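Stollport : le fonds technique de la bibliothèque Clirden rouvre au prêt en mai

La bibliothèque Clirden, à Stollport, remet en prêt son fonds d'informatique et d'automatique à partir du mois de mai. Les ouvrages étaient retirés des rayons depuis l'automne pour un récolement complet, suivi d'un reclassement et d'un nouvel étiquetage. L'opération a porté sur 626 volumes, dont 487 restent en libre accès. Les autres rejoignent le magasin du sous-sol et seront communiqués sur demande, sous un délai d'une journée ouvrable.

Le tri a suivi une grille simple. Les manuels liés à une version logicielle qui n'est plus maintenue passent en magasin, sauf lorsqu'ils figurent dans la bibliographie d'un cours donné sur place. Les ouvrages de fond (algorithmique, théorie du signal, commande linéaire) restent en salle quel que soit leur âge. Les doublons ont été proposés à l'antenne de Kustow, qui en a retenu une partie pour sa salle d'étude.

La principale nouveauté concerne les ouvrages en langue étrangère. Jusqu'ici dispersés selon leur provenance, ils sont désormais intégrés au classement par sujet, à côté des titres français. Le catalogue donne pour chacun le titre dans l'écriture d'origine, une translittération et une traduction courte. Une recherche sur « ROS2 » ou sur « programmation » renvoie donc aussi les manuels chinois, qui n'apparaissaient auparavant qu'à condition de saisir les caractères exacts. 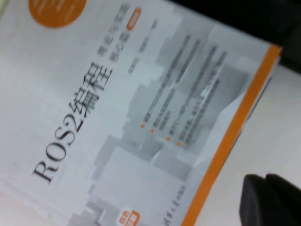

Un manuel broché en chinois, « ROS2编程 » (programmation ROS2).

« Le lecteur qui travaille sur un intergiciel robotique lit du code avant de lire de la prose », indique Audrey-Anne Zacharias, responsable des collections techniques. « Un listing en C++ ou en Python reste exploitable même si le commentaire autour ne l'est qu'en partie. Il fallait que ces livres soient rangés avec les autres. » Elle précise que le service ne fournit pas de traduction, mais que deux postes de la salle de lecture disposent d'une saisie en pinyin pour interroger le catalogue.

Les conditions d'emprunt changent peu. La durée reste fixée à trois semaines, renouvelable une fois en l'absence de réservation. Les ouvrages brochés les plus demandés reçoivent une couverture souple transparente avant leur remise en circulation — les dos collés supportent mal la photocopie à plat, et plusieurs exemplaires ont dû être réparés. La reproduction reste limitée à un usage privé et se fait sur le numériseur à berceau du premier étage, à régler avec la carte de lecteur.

Le budget d'acquisition de l'exercice s'établit à environ 4 000 euros pour ce seul fonds, hors abonnements. Il est destiné en priorité aux systèmes embarqués, à la vision par ordinateur et à la simulation. Les suggestions d'achat sont reçues par formulaire, avec mention de l'ISBN et de l'édition souhaitée. Les demandes portant sur un titre déjà présent à Kustow seront traitées par prêt entre sites.

Le mobilier a été revu à cette occasion. Les rayonnages métalliques, fournis par la maison Kröger, sont réglables au pas de 32 millimètres et acceptent les grands formats à la verticale. La signalétique de salle sera posée dans le courant du mois. D'ici là, un plan de classement imprimé est à disposition à l'accueil, de 10 heures à 18 h 30.

Les cotes anciennes restent interrogeables dans le catalogue jusqu'à la fin de l'année.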